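Floor tips, mostly for shiny ones

Quick page this, between jobs. Will tidy it up later.

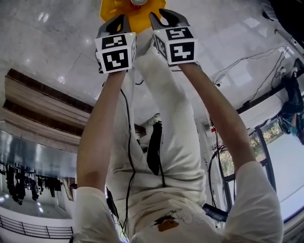
Sweep first. Always. Grit under a mop is sandpaper and you'll be looking at the scratches for years. Soft broom or a vacuum with the brush bit down, wheels wiped. Corners before middles.

Marble and other polished stone: no vinegar. No lemon. No bathroom limescale spray, not even "just a drop". It etches, leaves a dull patch, and no amount of rubbing brings the shine back. Warm water, a small squirt of stone soap, well wrung mop. I use the Hemon one in the big bottle, any pH neutral one will do.

Two buckets. One soapy, one plain. Change the plain one when you can't see the bottom of it.

Dry it after. This is the step people skip and then write to me about streaks. Old bath towel under a dry broom, drag it backwards towards the door. Five minutes. Hard water round Desbridge so I get white bloom on anything left to dry by itself.

Spills
- red wine, coffee, squash: blot, don't wipe. Wiping spreads it.
- cooking oil: cover with bicarb mixed to a paste with water, cling film over the top, leave overnight. Might need doing twice.
- candle wax: ice cube in a sandwich bag, then an old bank card held flat. Never a knife.
- nail varnish: acetone is fine on bare stone, NOT on vinyl or laminate. Open a window.

Seam lines gone grey? Soft toothbrush, the same stone soap, work along the line and not across it. Do one strip and stop for tea. Bleach pens look good for a month and then the grout goes crumbly, ask me how I know.

Furniture feet. Felt pads, the stick on sort. Packet of 50 from Skillby market did the whole house, with a few left for the plant pots. Check them every February or so, they pick up grit and then your scraping it about anyway.

Mats: one outside, one inside. Not rubber backed on pale stone, the backing can leave a yellow stain which is a pig to shift. Cotton runner with a bit of open weave grip underneath instead. Shake that out too.

Steam mops: I don't. Had one, gave it away. Heat and sealer don't get on.

Resealing. Drop of water on the floor, leave it ten minutes. Dark mark underneath means it's time. Do it in the evning, everyone upstairs, dog as well.

Wooden floors are on the next page, when I get to it.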